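The Stusside Folding Drop Trap: A Long Season With It
Reviewed by Danica Janevski
April 14, 2019

If you have ever sat in a parked car with the heater off, holding a string and staring at one cat who has already been trapped once and has no intention of letting it happen again, then you know why people like me get so excited about drop traps. I have been doing trap-neuter-return with Trustlow for a good long while now, mostly behind the old feed store and along the creek, and I have my opinions about equipment (my husband would say too many). The group asked me to write up the Stusside, made by Oei, before we decide whether to buy more of them, and I thought I might as well share it with everybody.

For anyone newer to this, a drop trap is a big mesh box with no floor. You prop up one side, put the food way in the back, and pull a string when the right cat is eating. It's wonderful for the wary ones, for mamas with kittens, and for the ones who have learned that a narrow box trap means a ride to the clinic.

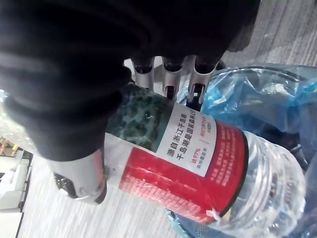
Setting it up

The Stusside comes flat in a carry bag, and it weighs 16 pounds with the prop stick and the string. I can get it from the car to the feed store lot by myself, though I do switch hands partway. The sides unfold and lock with little spring pins at the corners. The first time I did this at my kitchen table with the instructions in front of me and it still took me far too long, mainly because I had the door side facing up. Once you've done it a few times it goes quickly, even with gloves on.

I like the pins. My old homemade trap had bolts and wing nuts, and I have crawled around in wet grass looking for a wing nut more often than I care to remember! These stay attached to the frame, so there is nothing to drop.

The netting is soft and knotless, stretched tight, and that matters a great deal to me. Cats hit the top hard when they panic. On hard wire they will skin their noses, and you feel terrible about it all the way to the vet. I haven't had one bloody nose with this trap, and I've had some real jumpers, including a big orange tom who I thought was going to lift the whole thing up and walk off with it.

How it drops

It falls fast and lands flat, with a strip of foam along the bottom edge to soften the sound and protect any tail that happens to be in the way. On pavement it's very good. On the slope down by the creek it's less good, and there was a gap on the low side one evening in March that I did not like at all. I ran over and sat on it, more or less. If your colony lives on uneven ground, bring a couple of sandbags.

The prop stick is the weak point, in my opinion. It's smooth on the end and it slides around on concrete. Nabila Rondonuwu, my trapping partner, wrapped a bicycle inner tube around the foot of ours, and now it stands up nicely even in a breeze. The string is fine, but get yourself a longer one. The one in the bag puts you closer than a nervous cat is going to put up with.
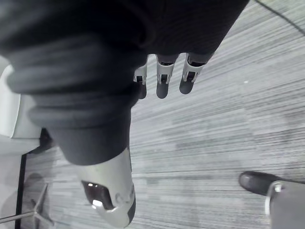
The cover is where I'd ask Oei to go back and think again. You need to throw something over the trap the second it drops, so the cat goes dark and quiet, and the one they give you is a stiff, shiny nylon sheet that crackles like a bag of chips. I can't tell you how many cats settled right down when we used an old blanket and started bouncing off the walls again the moment the nylon came out. What you want is something soft and very dark that falls into thick folds, much like that charcoal knit in the photo just above, with enough weight to stay where you toss it. Nabila sewed one out of old sweatpants and a fleece throw, and it has been perfect. I would take it over the nylon one any day, and it goes in the wash with the towels.

Getting the cat out of it

Transferring is the part that scares beginners, and it scared me for years. You line a carrier or a transfer cage up with the little sliding door, lift both doors, pull back a corner of the cover on the far side, and wait for the cat to run for the dark end. The Stusside's door slides straight up and it has a catch that holds it open, which frees a hand. That small catch has changed my evenings. Before, I was kneeling there with my elbow up in the air holding a door while a furious cat thought things over.

The opening fits our transfer cages snugly. It doesn't line up as well with the taller plastic carriers, and you'll need to hold a piece of board along the gap.
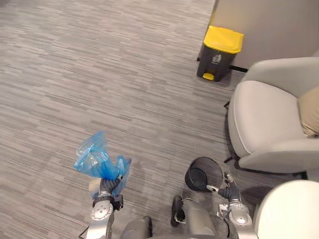
Please clip the two together before you lift anything. I use a pair of carabiners and I check them twice. We lost a little gray female the first night because I was in a hurry, and it took us weeks to get her interested in sardines again. (We did get her. She is spayed and she still glares at me.)

Cleaning and wear

Our trap has been out in rain, sleet and one very muddy thaw. The powder coating has chipped at two of the corners, and I touched those up with paint. The netting has held. I hose it off in the driveway, scrub it with the disinfectant our clinic recommends, rinse it well, and leave it standing open overnight to dry. Don't fold it up damp. I did, and the carry bag has never smelled the same.

The zipper on that bag gave out early on. Oei sent a new bag without any fuss when I wrote to them, and the person who answered seemed to know what a feral cat was, so I was pleased with that.

What it costs and whether I'd buy another

We paid $100 for ours at the rescue rate, and a group has to send in its paperwork to get that. It's a fair amount of money for folks who are already buying cat food out of their own pockets. On the other hand, our group has now put 1,498 cats through the clinic, and the ones still out there are, almost by definition, the hard ones. More than 800 of the total came from the Lollevska side of town, where the box traps did just fine for years and then all at once they didn't.

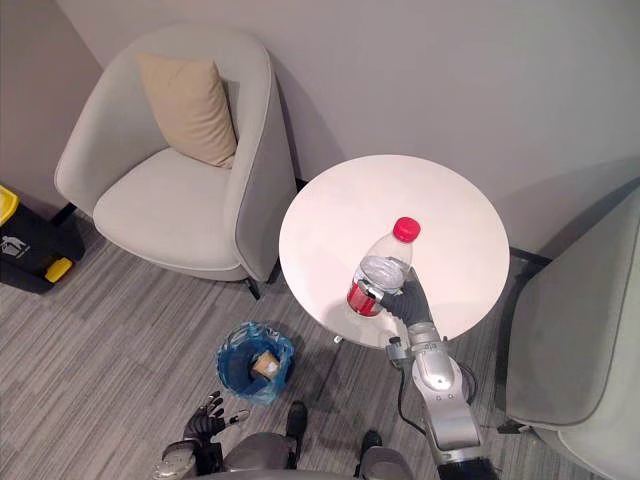

A homemade one costs less, and if you have a handy person and a garage, I'd never talk you out of it. Ours was made of PVC pipe and garden netting and it caught a great many cats. It also blew across a parking lot, and it didn't fold, so it rode around on the roof of Nabila's car tied down with clothesline. I'm too old for that now.

So yes, I have asked for a second one. I'd like it kept at Nabila's so that we can work both ends of the creek before kitten season gets away from us. If you'd like to try ours first, write to me through the Trustlow page and tell me which evenings you're free. Bring your own sandbags, and a can of mackerel if you have one.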